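Baby Clothes and Blankets: Small Tips From Our Home

I am a mother of two, and since May the washing in our home became double. These are the things which helped me. 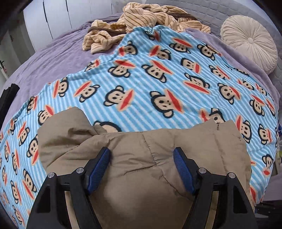
Wash new clothes one time before the baby wears them. I use half of the soap that the box recommends, and I choose a second rinse. The cloth stays softer this way.

For milk stains, put the shirt in cold water first. Hot water makes the stain stay. I leave it thirty minutes, then rub a little dish soap with the fingers. If the stain is old, I leave it for the whole night.

Close all zippers and snaps before washing. Small socks go in a mesh bag, otherwise you will search for them behind the machine, like me.

Bibs with Velcro should be closed too, they catch on everything soft.

Do not use fabric softener on the towels or cloth diapers. They will take less water after that.

My neighbor Geetha Sundaram taught me to sort by size when I fold. What is already too small goes directly in a box with the months written on the lid. When the box is full, I give it to my cousin.

For the bucket: I fill 800 ml of water and one spoon of baking soda, and I wipe it with this every evening at 7.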